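Home | Units | Chapters | Teacher Notes | Glossary

Chapter 6
Teaching a Gripper to Clear the Table: The Simulation Project

Filed under: Student Projects, Senior Robotics, Simulation

In the first unit of this book, students built and tested small machines on a bench. The present chapter moves the work to the computer. Over the next several weeks each team will program a simulated gripper to pick up ordinary kitchen objects and place them where they belong. The project has been set in this form at Clelden Secondary College since the robotics elective was introduced, and the college's Year 11 class notes form the basis of what follows.

The project uses the Stomel simulator, which should already be installed on classroom computers. Teams who have not completed the set-up exercise at the end of Chapter 5 should do so before reading further. Programs written for the earlier Cetonix kit will not run without changes, and a table of equivalent commands is given in Appendix B.

6.1 The task

Each team is given a virtual table, a set of kitchen objects and one gripper with two fingers. The team must write a program that moves to an object, closes the fingers on it, lifts it and sets it down inside a marked area. A program is scored over 1,000 trials. At the start of each trial the simulator moves the objects to new positions, so a program that relies on one fixed set of coordinates will score poorly.

In the Begum Shield, the interschool competition based on this task, the highest team score recorded to date is 3,077 points. Students should not expect to come near this figure in their first attempts. A program that completes even a modest share of its trials is a sound basis for the work in Section 6.4.

6.2 Choosing where to grasp

A bowl is harder to pick up than it looks. It is often too wide for the fingers to close around the outside, and its curved wall offers no pair of flat, parallel faces. The usual answer is a rim grasp, in which one finger goes inside the bowl and the other stays outside, so that the wall is held between them. The approach must be planned with care - a finger that comes down directly on the lip will push the bowl away or tip it.

Objects near the bowl must also be considered. The outside finger needs clear space, and a neighbouring utensil may take up the very spot the program has chosen. Teams should check the view from the gripper before closing the fingers.

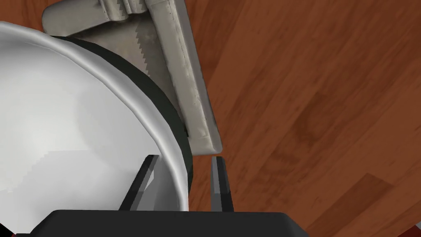 Figure 6.1 Simulated gripper view: the fingers on either side of a bowl's edge, with a metal object lying close by.

Students should study Figure 6.1 and record in their project journals which finger has less room to move. They should then sketch one other point on a bowl's rim where a grasp might be tried, and note how far the gripper would need to turn to reach it.

6.3 Before you begin

Teams should agree on who will write the motion code, who will run the trials and who will keep the journal. These roles are to be exchanged at the halfway point of the project. All program files must be saved under the team name, with a new version number for each change - the journal is marked against these versions.

Key terms for this chapter: gripper, rim grasp, approach path, clearance, trial.

Page last updated: February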